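Is the Kanholm two-finger gripper worth 499 for bench work?

Posted in Lab Automation, 2019-04-29

bench_doubter
We have two arms on a table at our Wallville lab and I'm supposed to recommend grippers for both. The Salehi rep swears the Kanholm will pick up a single-channel pipette straight from its stand and hold it steady. I don't buy it. The pads look made for square parts, and a pipette handle has chamfered edges and a skinny nozzle. The brochure promises 2000 grips between adjustments and doesn't say what was being gripped. I have wrist cameras as well as a head camera, and I can't tell which one to trust for lining up the fingers.

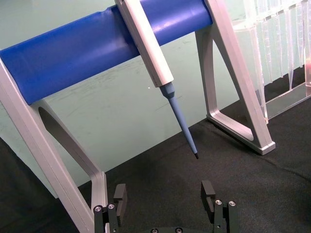 tubewrangler
Go with the wrist camera for the last bit of the approach, but check what it shows you once the fingers close. On ours the handle blocked most of the view as soon as we got near. And 2000 grips on what, foam blocks? Ask for the test log. We asked Salehi and got the brochure again.

Trollurmont_Kev
just buy it, works fine for us

slowpipette
"Works fine" needs a number. We ran 40 picks with each finger set before we spent any money, same object, same start position, and wrote down every slip. Do that with a glass tube first. A tube is a fair test of closing force, and you find out fast if the controller lets you set it low enough. Ours had a force setting in the menu that changed nothing I could measure.

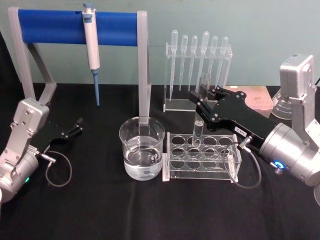

Then repeat the whole run on the pipette, and don't let the rep pick the approach angle. Holding a pipette is also the easy half. Pressing the plunger is another job, and I have yet to see two plain fingers do both. If all you need is tubes, a cheaper gripper may do as well, and I'd compare one before paying 499 twice. Watch the cables too. A loop that hangs low will catch on something when the wrist turns, and then you'll blame the gripper for it.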